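Courses > Everyday Home Skills > Part Two > Chapter 7
Last updated: Tuesday, August 28, 2018

Chapter 7
Sorting Fruit and Vegetables at Home

In the previous chapter we learned how to plan the shopping. Now the shopping has come home, and it must be put in order before it goes to its place. This work is small, but many households skip it, and then they find a soft orange at the bottom of the bag one week later.
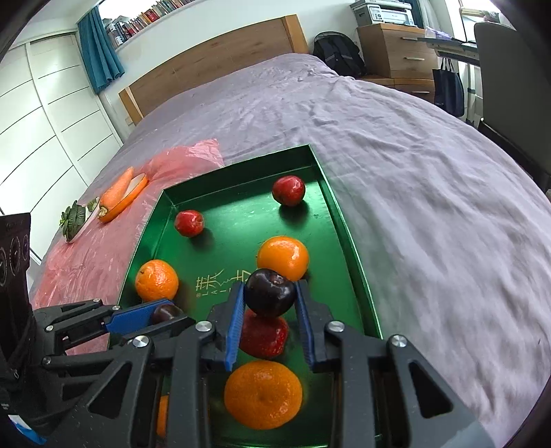
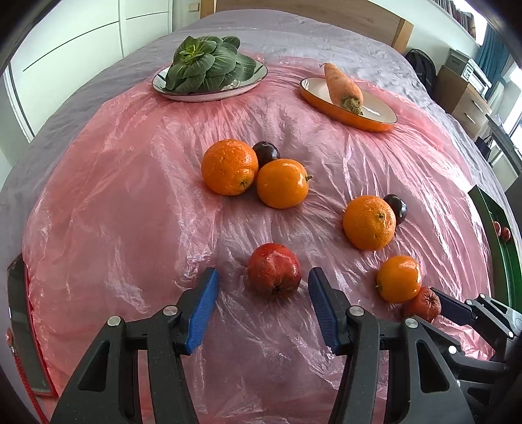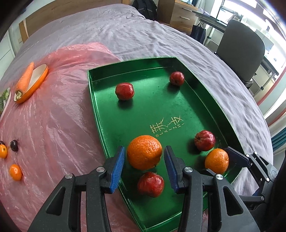

Fruit sorted on a bed, with a pink plastic sheet and, in the first and third pictures, a green tray.

To sort means to decide which things belong together. The decision can be made in more than one way. Some people sort by kind: all apples in one group, all oranges in another. Other people sort by size, or by the day on which the fruit should be eaten. In this chapter we will use all of these ways, and at the end you will choose the one which is suitable for your own home.

7.1 The place of work

A kitchen table is the usual place, but it is not the only one. In a small apartment the table may be covered with other things, and a bed or a low bench can serve very well. What is important is that you can see every piece at the same time. If the surface is made of cloth, spread a plastic sheet on it first. Fruit may have soil or juice on the skin, and a bed cover takes a long time to wash and dry.

A tray, or the lid of a strong gift box, is useful for the pieces that are finished. It has a low rim, so round fruit does not roll away, and it can be carried with two hands to the kitchen. Vegetables with leaves should have their own plate. The leaves break easily under the weight of an apple.

7.2 Looking at the skin

Take each piece in the hand and turn it fully. An orange with a smooth, firm peel can wait. An orange whose peel has become dull and wrinkled has lost water, and it should be put aside and opened soon. With apples, look for brown places and press near them gently with the thumb. Plums are more difficult, as their dark color hides the marks, and here the finger tells more than the eye.

A pomegranate is a special case. Its skin may look dry while the seeds inside are still good. Do not throw it away before you have cut it.

7.3 A short record

The students of the evening course in Drasinstead kept a record of their sorting during June. There were 16 households, and together they wrote down 1,983 pieces of fruit. Of these, 36 were thrown away. Each household used the Clelik sheet, which you will find at the back of this book. It has one line for every kind of fruit and three columns: keep, eat soon, throw away.

Before you read the next section, copy the sheet into your notebook and fill it in with the fruit you have at home today. Write the number of pieces first, and only after that begin to sort them.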